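Rangel Open Bin, Gray, Sloped Wall

Last updated: August

The Rangel open bin is a large rectangular container for loose parts, returns and mixed small goods. It is supplied in one color, matte gray, and has no lid, divider or label holder. Ganix sells it singly and in packs of 30.

The walls slope inward toward the floor of the bin. Small items that land against a side tend to slide down to the floor, where they can be picked up without reaching into a corner. The slope also lets empty bins nest. Usable floor area is smaller than the opening, so measure against the floor dimension when planning for rigid cartons. Rated load is 30 kg, evenly distributed, with the base supported as described below.

The matte finish keeps glare down under overhead lighting. Dark and shiny parts can both be picked out against it, although very dark rubber items are easier to see with a lamp placed to one side. The finish marks with use. Scuffs on the inside faces do not affect the load rating.

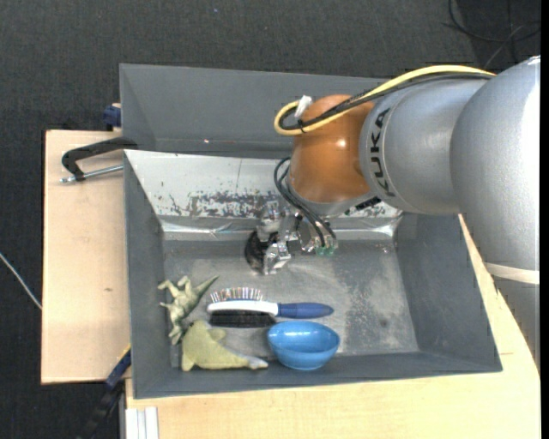
Support surfaces must be flat and level with each other. The bin may bridge two tables or boards of equal height, provided that each carries at least 70 mm of the base along its full edge. Do not bridge a gap wider than 432 mm. On smooth wood tops, fit the adhesive pads (ordered separately, Fludico pad set) at the four corners of the base to limit creep when items are dropped in from above.

Carpeted floors are acceptable under the tables. Recheck level after the first week, as table feet settle into the pile.

Cleaning: wipe with a damp cloth and mild detergent. Do not use solvent cleaners or abrasive pads. Maximum wash temperature is 66 °C. Dry before nesting, or the bins will stick together.

Bins with a cracked rim or corner should be taken out of use. Cracks cannot be welded or patched under the warranty. Replacement bins from the current batch nest with the earlier Flason pattern but sit slightly higher in the stack, so keep the two types in separate stacks where shelf height is tight.

Pack orders ship on a pallet and single bins ship in a carton. Questions about load and support go to Hortensia Huamán, technical sales. For pad sets and replacements, contact Trinidad Jara at the parts desk and give the batch code molded under the rim.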